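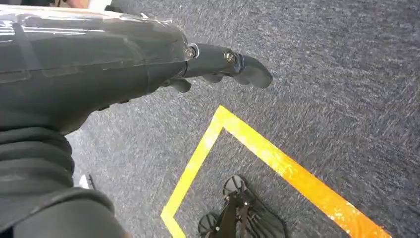

*The hand over the taped corner, with the black stand on the carpet inside it*

**Taking a group to a humanoid robot demo, what should I set up in advance?**

Hi all! I run a small tech club (adults mostly, plus two teenagers who know more than I do) and in May we're going to the open day at Baltulard. They've got humanoid robots doing desk chores, and they let visitors in close enough to see the hands properly. I went by myself last time, which is where my pictures come from, and I came home with about a million questions and no notes whatsoever.

So this time I'd like to be organized. What I'm trying to work out is:

- How long do people want to stand there? My own limit was long, but I'm the kind of person who will watch a dishwasher.
- Is it rude to ask whether a person is driving the robot or it's running on its own? I chickened out.
- Can you ask them to repeat a task, or try it with something you brought along?

There was yellow tape on the carpet as well, a rectangle with a black footed stand in it, and I never found out if the tape was meant for us or for the robot. Does anyone know? I'd rather not have one of the teenagers plant a sneaker in the wrong spot.

Thanks in advance, and sorry for the ramble!

Jacqueline Arnaud

---

**Amirul Pelupessy**

I've done this sort of thing from the other side of the desk. I spent two years helping with visitor days at Derkirholm, so let me have a go.

Time first. Plan on staying a lot longer than you think for the people up front and a lot shorter for the ones in back. A desk task looks slow. The arm comes over, it sort of considers, it comes down, and if you can't see the fingers you've lost interest by then. Swap your rows halfway through. We had 700 people through on our busiest day and the only complaint I remember word for word was "I saw a lovely view of a man's backpack."

Definitely ask who's driving! It's the best question you can bring. Sometimes a person is steering every move, sometimes it's running by itself, and sometimes it's a mix where somebody steps in when it gets stuck. The staff are used to it and most of them light up when you ask. If you get a vague reply, ask what the person at the laptop is doing right now. Much harder to be vague about that.

On repeats: yes, ask, and ask for the same thing moved over a bit. The tray in your second picture is a good one for this. Putting something in a tray is one job, and putting it in after somebody has nudged the tray sideways is another one entirely, and you'll learn more from those few seconds than from the whole talk. Bringing your own object is hit or miss. We said no to anything with liquid in it, and to anything the owner would cry over.
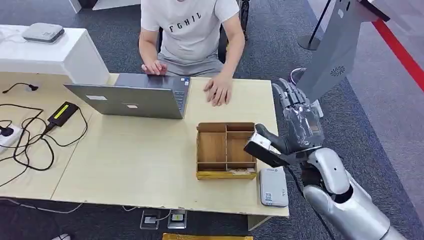

*Jacqueline's other one: the robot's hand above the tray, laptop across the desk*

Things I'd look at while you're there:

1. What the fingers do just before they let go.
2. How far the staff stand from the arm. Stand at least that far away yourself.
3. Where the cables run. Tell the teenagers about the cables before you go in.

The tape I can't answer for Baltulard. At ours it marked where props went, so people could put them back in the same place between runs, but I've also seen tape used to mean keep out. Treat it as keep out until someone says otherwise.

---

**Raphaël Rolland**

just go early. we went at 2 in the afternoon and it was packed, couldnt hear a thing. also bring water

---

**Bożena Sowa**

Agreeing with most of what Amirul wrote, but I'd push back on swapping rows if your club is small. With a small group just ask for a slot of your own. Belmonte did that for us when I emailed ahead (I said we were a club and gave them a headcount, nothing fancy) and we had the engineer to ourselves until everybody had run out of questions.

One more thing to ask, Jacqueline: how many times has it practiced this? Ours said 2,000 tries for a single pick-and-place, and my husband, who had been pretty unimpressed up to then, went quiet and asked to see it again.

Also check the photo rules for this year. Some places are fine with pictures of the robot but don't want the laptop screens in them.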